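Home Guides Wallets Mining Security Contact

Cold Wallet Safety Checklist, With Comments
Reading time: 4 min

We run through this list every February at Cullinane, and again whenever somebody with signing rights joins or leaves. It was written for a small office that holds coins for itself and a few members. A person with one hardware wallet in a drawer can use most of it too. Mark each line Pass, Fail or N/A. The comments are from our last check, done by Joni Nieminen and Yamuna Krishnan.

1. Storage

[x] Each hardware wallet is in its assigned place.
Pass. Three devices, two in the office safe and one at Gondcombe.

[x] Seals on the storage bags match the numbers in the log.
Pass. One number had been copied into the log with two digits swapped. The bag carries 2073 and the log now says the same.

[ ] The safe code has been changed within the past year.
Fail. It was not changed when our last bookkeeper left. Yamuna changed it the same afternoon. The new code is not written down in the building.

[x] No wallet is kept with its own recovery phrase.
Pass.

2. Recovery phrases

[x] All words can be read without guessing.
Pass, but the steel plate for the second wallet is stamped lightly in one corner. Joni wants it redone before the next check.

[x] No phrase has been photographed, scanned, typed or printed.
Pass, going by signed statements from everyone with access. There is no way to test this one. If a person isn't sure, treat it as a Fail and move the coins to a new wallet.

[x] A full restore was done on a spare device.
Pass. We restored the first wallet and compared the first receiving address with the one on file. Do this with the network cable out and the phone in another room. Wipe the spare when finished and write down that you did.
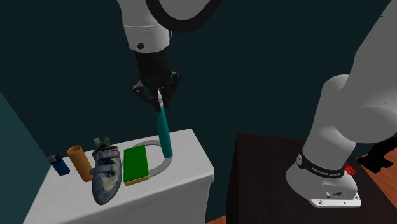 Allow more time for the restore than you think you need. Entering the words on a two-button device is slow work, and a mistake near the end can mean going back a long way. We start at 9 a.m. and don't book anything else before lunch.

3. Firmware and software

[x] Firmware is the version listed on the maker's own site.
Pass. Type the address by hand. Don't follow a link from an email or a search ad.

[x] The Larkel desktop app was checked against its published signature before it was installed.
Pass.

[ ] Old wallet software has been removed from office machines.
Fail. A copy of Loter was still on the front desk laptop with an empty wallet file in it. Removed. The file was kept on an offline drive in case an old address turns up.

4. Sending

[x] Any transfer above 300 dollars needs two people.
Pass. We looked at every transfer since the last check.

[x] The address is read aloud from the device screen, start to finish.
Pass. Checking only the first and last few characters is not enough. Some malware swaps in an address that looks close to yours.

[x] A small test payment goes first to any new address.
Pass, with one exception. A payment of 280 dollars went out in one piece to a new supplier. It arrived, but the rule has no lower limit and the person who sent it has been reminded.

[ ] Fees are checked before signing.
Not scored. The wording is too loose to mark either way. Yamuna will suggest a new line.

5. People and access

[x] The list of signers is current.
Pass.

[x] Each signer can say what to do if a device is lost.
Pass. Answers varied in order but all included calling the second signer and moving funds from the restored spare.

[ ] A sealed letter for heirs or successors is on file.
Fail. The letter names a person who no longer works with us. Joni is writing the new one, and both signers will read it before it is sealed.

Open items: restamp the plate, rewrite the fee line, replace the letter. All are due before the next quarter's books close.

Related
- Choosing a Steel Backup Plate
- What a Multisig Wallet Does and Doesn't Do
- How to Check a Download Signature
- Moving Coins Off an Exchange
- Keeping Tax Records for Small Transfers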